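An evening at Kisel

4 min read

I've been wanting to see the inside of Kisel ever since they moved to Kirkow, so when the April open evening came up I signed up the same minute (and dragged Shirin Amini along, who had been promised dinner). The tour starts in a bedroom. Up a flight of stairs, second door, shoes off please, and you're standing at the foot of a striped bed with clothes heaped up on the far side of it, and somebody is already at work with a gripper in one hand.

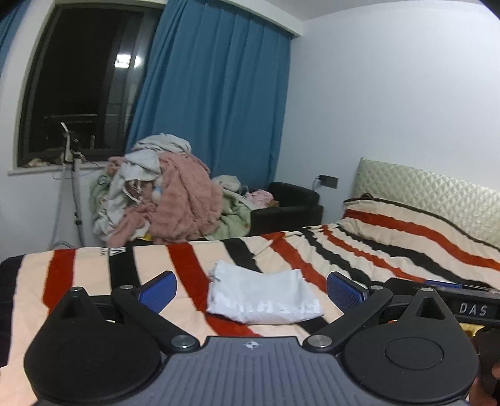
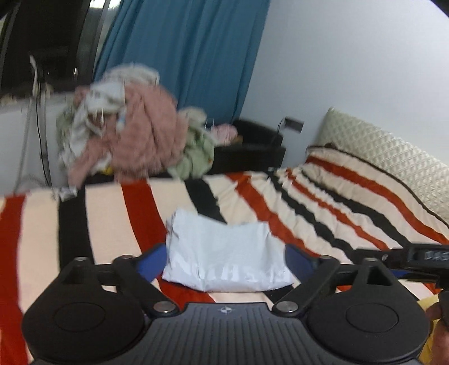 Noemí Figueroa told us that the hardest habit to lose is being quick. You've been picking things up your whole life, she said, and you do it in one swoop with your fingers half closed before you get there, and a robot that learns from that swoop will swoop too and knock the thing onto the floor. So: open wide, come in, wait a beat, close. Then she wanted to know who was going first and everyone looked at their socks.

I went second. The hand-held gripper is heavier than I expected, or maybe it's that the weight sits out in front of your wrist. You squeeze, the two fingers come together, and you immediately find out how much you normally do with your thumb. My job was to pick up a flat, floppy thing from a bed and put it down again a foot to the left. Easy! Except the fingers slid right over the top of it and came up with a pinch of blanket. On the next try I pushed down a little before squeezing, which made a small ridge, and the fingers had something to close on. I was so pleased with myself that I swung around to show Shirin, and was told very nicely to keep the camera on the work, because it records whatever the gripper is facing and I had recorded Shirin.

Each visitor got 12 tries. They keep the clumsy ones too, with a note on them, and I asked whether mine would be kept. There was a pause. Some of them, yes.

What I liked about that room was how ordinary it was. I'd pictured a white table and a row of colored blocks. But if you want a machine to cope with somebody's bed one day, I suppose you have to go and stand next to a bed, and flat things on soft things are miserable to grab.

Downstairs is the remote-control half, and it's a different world - louder, for one thing, and there are cables taped to the floor in a pattern you have to step through like hopscotch. Two robot arms are bolted to a bench, and facing them are two smaller arms that you hold. Move the small ones and the big ones follow. Sota Maruyama ran this part, and he let us have longer turns than the schedule allowed, bless him.

I thought I'd be better at this one. I play video games, I have a decent sense of where things are. I was terrible. With the hand-held gripper you can feel the bed pushing back when you press too hard, but with the small arms you feel next to nothing, so you do it all with your eyes, and I kept stopping an inch above the dish towel and closing on air. Shirin, who doesn't play anything and hadn't wanted to come, folded the towel in half on her third go and then asked if she could do it again with the left arm leading. She stayed there for most of the session. I went and looked at the snack table.

At the snack table I got talking with Brahim El Sherbiny, who had driven over from Gistel with a list of questions about the two methods and which one you'd pick if you could only afford one. The answer he'd gotten so far was that it depends on where you need to go. The remote arms give you exactly the movements the robot makes, since it's the robot making them, but you need the robot there, and the bench, and the power, and someone like Sota. The gripper goes in a bag. You can take it up the stairs and into a kitchen and do a couple hundred pickups before lunch. The catch is that your arm can bend in ways the robot's can't, so some of what you record is no use to it. Brahim wanted a number for how much gets thrown away and didn't get one, and he was a bit grumpy over the crackers.

There was one number on the wall, on a sheet of paper by the door: 900, with "towel, one fold" written under it in marker. That's how many recordings they had of that single fold when we visited. I stood in front of it thinking of my 12 tries and my sore wrist.

The last stop was watching a robot do the fold by itself, with everybody's hands off everything. It did it slowly, and at one point it hovered over the towel with the fingers open, waited, and then went in. Noemí's beat! I'd had that pause drilled into me upstairs an hour before. On the second run it caught two layers instead of one and sort of shrugged the towel into a tube, which got a bigger cheer than the good one.

A few practical things if you're thinking of going next time. Wear socks without holes. Go to the upstairs room first while your hands are fresh, and if you wear long sleeves, push them up, mine kept drifting into the view and I had to redo a couple. The parking behind the building is for the Aguirre warehouse and they do mean it. The groups are small and the whole thing runs 2 hours, though we stayed later. Kids are welcome downstairs, and a girl who must have been in second grade was better than me on the small arms, so bring yours if you have them.

Shirin has since asked me when the next one is. Dinner was noodles, and she held her chopsticks wide open over the bowl and waited before every bite, all the way through, until I asked her to stop.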